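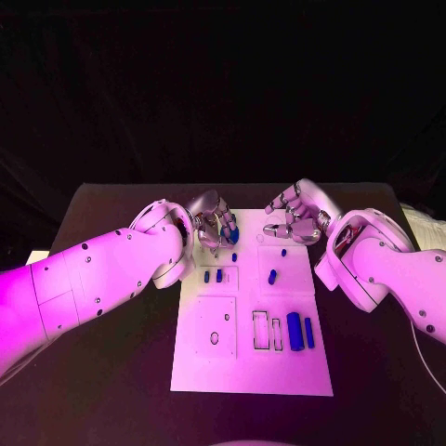
Filed under: Workshop Tips > Software & Setup

5 min read

Before you pay for a smarter controller, try these

Every vendor with a two-armed cell and a peg board will tell you the software "just sees" the parts. I've run enough of these on a shop bench to doubt it. Most of what gets sold as intelligence can be checked in an afternoon with a roll of tape and a bad attitude. Some tips, in no special order.

Check the lights before you touch the code. Colored lighting wrecks color-based detection. Under strong pink light, a white board isn't white anymore, and neither is anything else. If your perception package finds blue pegs by hue, turn the lamps to whatever the room will really have and run it again. Our copy of Rostero did fine under plain shop tubes and then called a wrist housing "board" under magenta. Setting the white balance by hand fixed some of it. Turning off the colored lamp fixed the rest, at no charge.

Hang something dark and dull behind the bench. A curtain works. I used to think this was cheating, and for a demo it is. For finding out whether your detector is any good, start with the curtain up, get a baseline, then take it down and see how much you lose. Write both numbers on the same page.

Ask what happens when a peg is lying down. Upright cylinders are easy. Tip one over and see whether the pose estimate follows the long axis or picks the rounded end and calls it a top. Parnholm's planner comes with a "recover tilted part" option that is off by default. Turn it on. Then watch it with your hand near the stop button the first few times.

Don't trust the word "bimanual" on the box. Plenty of planners park one hand in the air while the other does all the work. That may be the right choice for the job, but you should know if you paid for two arms and are using one. Log the idle time for each arm. If you can't find that setting, ask support, and save the answer.

Give the hands room over the board. Two hands working close together near the same edge will show you what the collision margin is worth. Ours was set to 2 millimeters, on paper. The model it was using left out the cable. Cables hang where they like, so add a fat keep-out shape along the side of the arm and accept the slower path.

Read the success rate like a used car ad. The Jukedel sheet claims 3,485 placements. Page four says 1,426 of those were replays of recorded motions with the board taped down, so perception had nothing to do. Ask for runs where the board was shifted between tries. I'd take 100 honest ones over the whole sheet.

Keep fingers out of the view if the software can't mask them. Shiny metal knuckles throw small highlights, and a cheap detector will happily turn a highlight into a pin. Matte tape helps if the maker allows it. Masking by joint position is better, provided the calibration is fresh.

Save the settings file before every update. The Triantafyllou release we loaded last November reset the grip force and mentioned it in a footnote. I keep the old file on a stick in the drawer with the hex keys.

Updated 07/06/2024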